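Gray paint looks brown in the hallway, fine in the bedroom

Posted in Home & Repair, May 6, 2026

Soudabeh Najafi
I bought a gallon of Lurnitance eggshell in a color called Oris. On the chip it is a light gray. I used it in the bedroom first and it looks the way I expected. Then I used the rest of the same can in the hallway and it looks brown, or close to it, mostly in the evening. The hallway has no window. It has two ceiling fixtures with bulbs that were there when we moved in. The floor is red oak and the trim is an older cream color I was not planning to repaint. I have two coats on already. The walls come to 170 square feet, so I could redo it without much trouble, but I don't want to buy another gray and end up in the same place. Is this the paint or the lights? The store in Randville says the can was mixed right.

maruyama_paint
It's the lights, mostly. Check what is printed on the base of the bulbs. If it says 2700K, that is a yellow light, and any gray with some red or yellow in it will go brown under it. The bedroom has daylight and the hallway doesn't.

Change the bulbs before you touch the walls. Get one 3500K bulb and one 4000K bulb, try one for an evening and then the other, and keep whichever you like. Most people find 4000K a bit harsh in a hallway. Check the color rendering number on the package too. You want 90 or higher if the store has it.
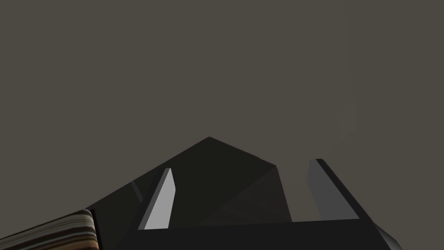

Warm gray backdrop, slight brownish cast, dark shape in front (computer render)

The second thing is the floor. Red oak throws orange up onto the lower half of the wall. You can test this by laying a white sheet down the length of the hall and looking at the wall with the lights on. If the bottom half changes, the floor is part of it and new bulbs will only fix some of the problem.

If you do end up repainting, look at the darkest color on the same strip as the one you want. The light ones all look gray at the store. The dark one at the bottom shows you if the color leans brown, green or blue. For a hall with an oak floor I would pick one that leans slightly green or blue. Paint a sample on a piece of poster board, leave a white border, and move it around for a couple of days. Don't paint the sample straight on the wall you have now, it will be hard to judge next to the old color.

dockside6
Just have them mix it at 50 percent. I did that in my stairwell and it was fine.

hallie_r
Mixing at 50 percent makes it lighter but it usually leans the same way, so I wouldn't count on that for this.

I'd look at the cream trim. Mine was cream and every gray I tried beside it looked dirty. I painted the trim a plain white last November and left the walls alone, and I stopped noticing the brown. It took one quart and most of a weekend because of all the door frames. Clean the trim first and scuff it with fine sandpaper. If it's an old house and you don't know what the paint is, test for lead before you sand.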